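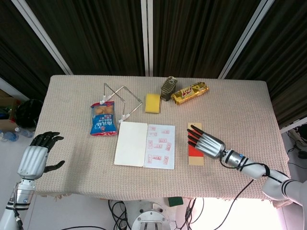
第6册 第240页

一月,晚上。

今天又去了Castaño的西班牙语课。下课前老师推荐了一套背单词的卡片,牌子叫Grukel,盒子上印着“大约2000个词,足够应付日常生活”。我把这句话看了好几遍。谁的日常生活?我上午去换了自行车的内胎,中午跟物业为暖气管子的响声扯了半天皮,下午给母亲念药品说明书。这里面的词,那盒卡片我敢说一个都没有。倒是一定会有“火烈鸟”。这种卡片总有火烈鸟。

借来翻了翻,果然有火烈鸟。还有“灯塔”和“单簧管”。“螺丝刀”没有,“退款”没有,“过期”也没有。我学外语这么多年,用得最多的偏偏是后面这几个。

我不反对卡片。中学时背英语我就自己裁过,用的是挂历背面,纸硬,油墨从另一面透出来一点。那一摞现在还在柜子里,橡皮筋老化粘在了最上面那张,撕下来就带掉一层皮。我只是不信“够用”这个说法。够用是谁量出来的?盒子侧面写着“依据词频研究”,没写哪一项研究,什么时候做的,用的是报纸还是电影字幕还是小说。报纸里“部长”出现的次数比“抹布”多得多,可我一辈子没跟部长说过话,抹布倒是天天要找。

坐我旁边的同学很认真,已经买了,还买了配套的复习本。复习本比卡片还贵。她说按照本子上的间隔去复习,忘不掉。我问她上一册的词还记得多少,她说上一册没有用这个方法。这话没法接,我就去倒水了。

间隔复习这件事本身我倒是信的,隔一阵子再看一眼,总比一晚上看二十遍强,这是自己试过的。让我不舒服的是后面跟着的那一串:第几天、第几天、第几天,精确得像吃抗生素。我哪一天忘掉“灯塔”,跟我那天睡得好不好、有没有跟人吵架都有关系,它一张表格怎么会知道。而且真的严格照做,落下一天后面全乱,第三天就得补两天的,到了周末积了一大堆,看着就烦。我去年就是这样放弃Masier的。

说到Masier,顺便记一笔,免得以后又心软。那个软件每天晚上八点半发提醒,开始很客气,后来语气越来越像我小学班主任。连续打卡有火苗图标,断了火苗就灭。我有一阵子纯粹是为了不让火苗灭掉才去点几下,点的全是最简单的题,“苹果”“男孩”“男孩吃苹果”。火苗烧得很旺,话一句不会说。后来出门旅行没有信号,灭了,我心里反而松快了好几天。再后来他们发邮件说可以花钱把火苗买回来。这一下我就彻底明白他们卖的是什么了。

今天课上讲的是虚拟式。老师的讲法是“表示愿望、怀疑和情绪”。我举手问,那“我相信”为什么用陈述式,“我不相信”就要用虚拟式,相信难道没有情绪?老师说这个以后会讲。上学期另一位老师也说以后会讲。教材后面我翻过了,有一章标题叫“虚拟式的其他用法”,里面列了一张表,表下面有一行小字:例外情况见语法书。语法书我在Irton的旧书店看见过,厚得可以垫床脚,没有买。现在有点后悔,不过也就一点。

一门语言里给“怀疑”专门留了一套动词变位,这个我倒很喜欢。我要是生在那边,大概一天到晚都在用虚拟式。“我不认为这有用。”“我怀疑他们试过。”“没有证据表明火烈鸟属于日常词汇。”今天的作业正好是造六个句子,我二十分钟就写完了,比哪一次都快。

回家路上在想,为什么每个卖学习方法的人都要先说别的方法没用。Grukel的说明书第一段就是“传统的死记硬背已经过时”。打开盒子,正面是词,背面是意思,看正面,想背面。我外婆那一辈认字用的字块不也是这样,正面一个“羊”字,背面画一头羊。区别大概在于那时候不收这个价钱,也没有人给它写说明书。说明书还有一段讲“激活右脑”。看到“右脑”两个字我一般就合上了,这次为了写日记坚持看完了,下面是建议边听古典音乐边背,并且多喝水。

喝水总归没坏处。

晚饭后还是自己裁了一些。用的是以前剩的卡纸,剪刀有点钝,边都是毛的,大小也不齐。只写这几天真正想说又说不出来的词:内胎,气门芯,暖气,漏水,收据,“每日两次,饭后服用”。“气门芯”查了半天,词典上给了两个,一个说是西班牙用的,一个说是墨西哥用的,网上又有人说两个都不对,他家那边管它叫别的。我把三个都写上了,字挤成一团,后面打个问号。将来哪天我真的在马德里的路边蹲着修车,大概也是用手指着说“这个,这个”。

“饭后服用”倒很顺,母亲的药盒里恰好夹着一张多国语言的说明,西语那栏照抄下来就是。这种东西比课文可靠,写错了要吃官司的。我以前就觉得,药品说明、洗衣标签、电器保修卡才是好教材,句子短,没有废话,而且不会假装你在海滩上跟新朋友聊爱好。我们课本第一单元的人物到现在还在聊爱好。他们都喜欢游泳和看电影,没有一个人讨厌什么。我很想知道其中有没有谁睡不着觉,或者欠着房租。

母亲过来看了一会儿,问我学这个到底要干什么。这问题去年她也问过,我当时答得很漂亮,什么多一扇窗户之类的。今天我说不知道。她说不知道还花那个钱。我说课程是打折报的。她说打折也是钱。然后她拿起“漏水”那张,让我念给她听,念了两遍,她说听着不像漏水,像骂人。

她这话我不太服气,不过又念了一遍,是有那么点像。

要说完全没有长进也不公道。上个月听那首老歌,副歌里有一句忽然就听懂了,是“别叫醒我”,我以前一直以为唱的是个人名。高兴了大概一顿饭的工夫,接着就开始疑心是不是听错了,去查歌词,没错。可是这句话里的词,没有一个是课上或者卡片上刻意背的,我也说不上来是哪儿来的,可能是看电视剧时飘进来的。要是学会的东西都是这么飘进来的,那我每个星期坐公交去Castaño,在那间暖气开得太足的教室里打瞌睡,又算什么呢。也许没有打瞌睡打底,飘进来了也留不住。也许留得住。没有第二个我可以拿来对照,这种事也就没法查。

所有说“我用了这个方法,半年就流利了”的人都有这个毛病,他们也没有第二个自己。何况“流利”又是谁说了算。课上有位先生自称流利,点菜一点不怵,可他所有的动词都用原形,“我想要吃,昨天吃,明天吃”,服务员倒也都听懂了。我变位背得比他熟,至今没有在餐馆里开过口。这么一比,不知道该笑话谁。

卖卡片的网页我睡前又看了一眼,评论清一色五颗星,好几条写着“刚收到,还没用,包装很精美”。还没用就给五颗星。往下翻到一条三颗星的,说有一张卡片正反面印得不对,正面是“勺子”,背面是“叉子”,写信过去,客服回复说感谢您的支持。我对写这条评论的人很有好感。要不是得注册,我就给他点个赞了。

同学那盒如果也有这张印错的,她大概会照着间隔表把叉子牢牢记成勺子,记一辈子。下回提醒她查一查,又怕她嫌我扫兴,上次说复习本太贵她就不太高兴。还是提一句吧,换个口气说。

明天要做的:把虚拟式作业誊一遍,第四句好像漏了重音符号;打电话问暖气的事,物业说的“这两天”已经过了;去Irton的话顺路看看那本语法书还在不在。要是标价还是原来那个就再想想。

裁剩的纸边收在饼干盒里了,别又当垃圾扔掉。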